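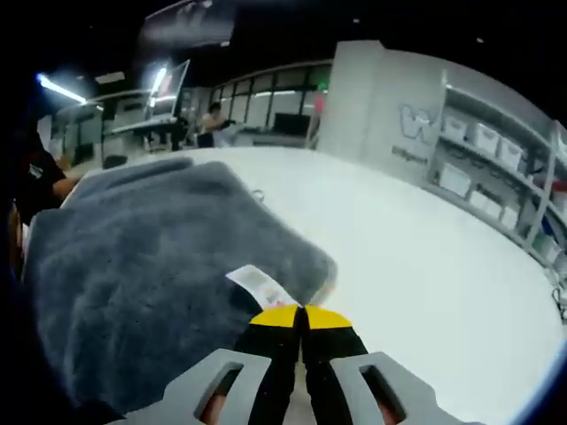
A small paper card between the yellow tips, with the gray towel next to it.

Mar 1, 2025

FLISEL TEAM OPENS ITS FULL SET OF CRATER IMAGES TO EVERYONE

Hello from the Flisel office! I'm Evanthia Mitsotakis-Vlachou, I look after the image archive for our small moon-mapping project, and I've been waiting a long time to write this one. As of today, all 826 of the Podis crater images are free to download, with the labels, the pointing files and even my grumpy notes left in.

If you haven't followed us before, Podis is our name for a stretch of rough ground near the lunar south pole where the sun sits so low that most of the crater floors stay in shadow. We picked it because it's hard. The shadows are long, the slopes fool you, and two pictures of the same crater taken a few days apart can look like two different places (I once labeled one twice and argued with myself over which was right).

What we've done is match up the images so you can follow one rim through changing light. Each one has been lined up to the same base map and brightened in the dark areas as far as we dared. We stopped when the noise started to look like boulders. You'll find 26 craters covered from rim to rim, and for 23 of those there's a height model too. The other three just didn't have enough overlap, and I'd sooner leave a gap than make up a slope.
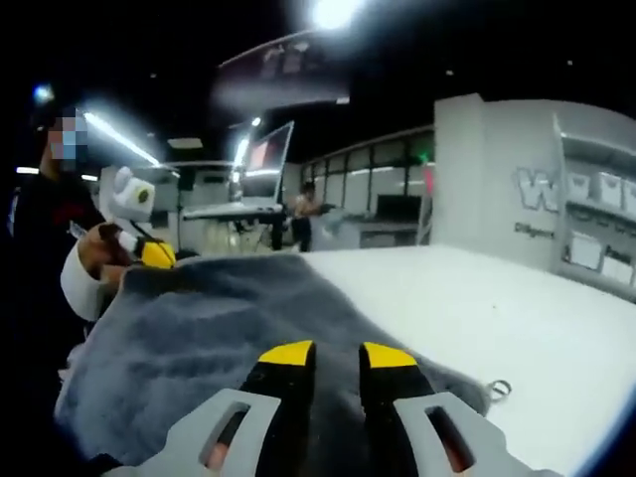
Yellow tips over a gray fleece towel, with a small silver ring on the table.

The matching was done with Tam, our own alignment program, which you can also have for nothing. It's slow! A full run over the Podis set takes a night on an ordinary desktop, so start it before dinner. Tam handles wide-angle images better than it did last year, though the far corners still drift a little, and I've marked the worst ones in the notes file so you can skip them.

We had more than 900 images to begin with. The ones we dropped were mostly smeared, or so dark that no two of us could agree on where the rim was. If you'd like those as well, write and ask, I'm happy to send them.

Next up is Drindik, a flatter area to the north with fewer shadows and a lot more small craters. I'd love to have a first batch ready in July, but please don't hold me to it, we still have the base map to finish.
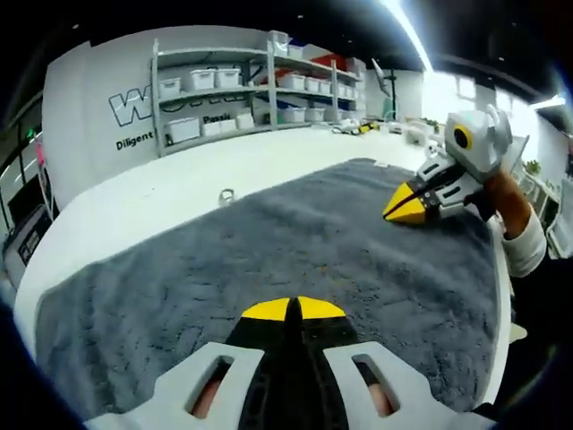
Gripper with its yellow fingertips just above a dark gray mat.

Teachers, students and backyard moon watchers are all welcome to use the images in any way they like. Please credit the Flisel team, and if you spot a crater I've put in the wrong place, tell me. I'll fix the label and add your name to the notes.

Contact: Evanthia Mitsotakis-Vlachou, image archive, Flisel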